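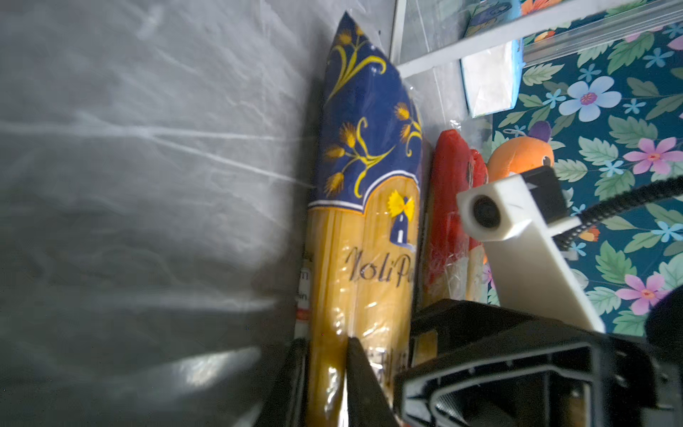

Wrist view, grocery set, spaghetti against the gray fabric wall.

Thread: Clear packaging and the wrist camera, how many demos before it stops guessing?

lacerda_l
We're collecting teleop demos for a pick task with packaged food. The set is at 3,675 episodes. Rigid boxes are fine. The policy is bad on clear bags, and the one above is the worst. It closes high, on the dark blue printed part, and ignores the lower two-thirds where the pasta shows through. Same behavior from three checkpoints. Before I book more operator time at Olton I'd like opinions on whether this is a count problem or a coverage problem.

Setup: single arm, parallel gripper, wrist camera plus one overhead. Actions at 30 Hz, images at the same rate.

okonkwo_d
Coverage. How many of the 3,675 have a transparent item as the target?

lacerda_l
68.

okonkwo_d
Then you have your answer. The policy has learned that print means object. Pasta behind clear film has thin vertical texture and no solid edge, so it goes for the part that looks like a box.

Undov_bench
Not convinced. We had 2,000 episodes with a decent share of bagged goods and got the same high grasp. It came from the operators. Two of them always took bags near the top because it felt safer on the controller. Plot grasp height over item height, split by operator, before you collect anything.

okonkwo_d
Both can be true. With 68 examples a single operator's habit is the whole distribution.

Undov_bench
Agreed on that part. My point is that adding episodes from the same people gives you more of the same height.

afolabi.o
Looking at the still: by the time the fingers are that close, the right one covers part of the label and the bottom of the bag. If the overhead view is weak, the policy commits from the approach frames only. Have you tried a slower final approach in the demos? We got cleaner closes at Greenwood that way.

lacerda_l
Not on purpose. Approach speed is whatever the operator does. I can log it.

tpeixoto
I'd disagree with slowing down. You end up with a long run of near-identical frames and the policy stalls short of the object. Vary the start pose instead, and vary the neighbors. You have two red packages standing right next to the target. If that arrangement repeats, it will learn the arrangement.

afolabi.o
Stalling is a fair concern. We dropped near-zero actions before training, which took care of it for us.

lacerda_l
Ran the split Undov_bench asked for. One operator did 30 of the 68 and every one of those closes is in the top third. The others are spread out. Next batch gets a target height per episode and reshuffled neighbors. Approach speed stays free for now, logged only.

okonkwo_d
Hold out one bag type completely or you won't be able to read the result.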